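November, 6.40 am

Signature export from the Fenside petition finished overnight. 380 records, of which 148 ticked the box for further contact. The rest signed and left, and under the consent wording we used I can't write to them again. Next time the tick box goes above the postcode field, where people are still reading.

Imported the 148 into the Mevonell list. The importer dropped every second phone number that began with a plus sign, so I reran it with the column set to text. Lost most of an hour. Wrote the fix into the shared notes under "imports", where I suspect it will be ignored like the last one.

The petition asks the council to keep the Fenside bus loop running after 7 pm. As an online object it did well enough. What I can't show is that any of it reached a councillor. The council's form accepts a PDF of names and returns a reference number, and that is the entire acknowledgement. Hilkka Saarinen rang at lunch and argued, correctly I think, that a councillor weighs one constituent in the public gallery above a page of names. She wants a turnout target for the next meeting. I said 10 speakers. She said five who have rehearsed. We settled on five.
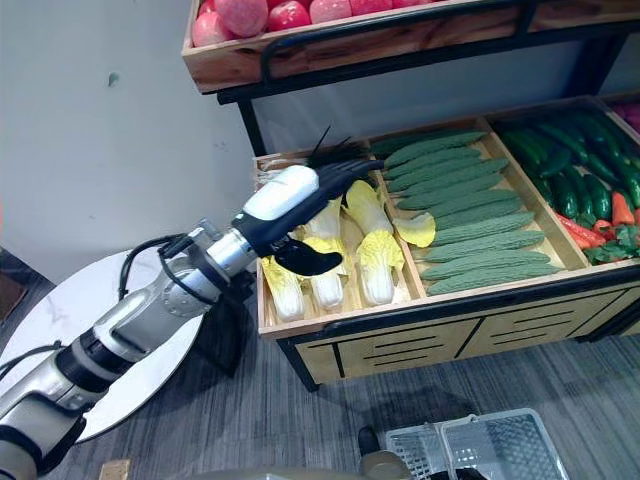

Drafted the message to the list this afternoon. Two versions, same body, different subject line. Version A names the meeting and the room. Version B asks whether the reader catches the loop after dark. Each has one link, going to a form with three fields: name, street, can you speak. The Prollgate campaign used nine fields last winter and their form data shows people giving up at the fourth.

Open question is reminders. Mevonell will send a text the night before, but it charges per message and the Kinnunen grant doesn't cover messaging. Phone calls are free apart from our evenings. Hilkka has offered to take half the alphabet. I have the other half, including all the Macs.

9.15 pm. Version A sent to half the list, B to the other half. Checked the unsubscribe link on both – it works on B, and on A it goes to the old domain. Put a redirect in place and tested it from my phone. Will read the form responses at breakfast and start the call sheet from those.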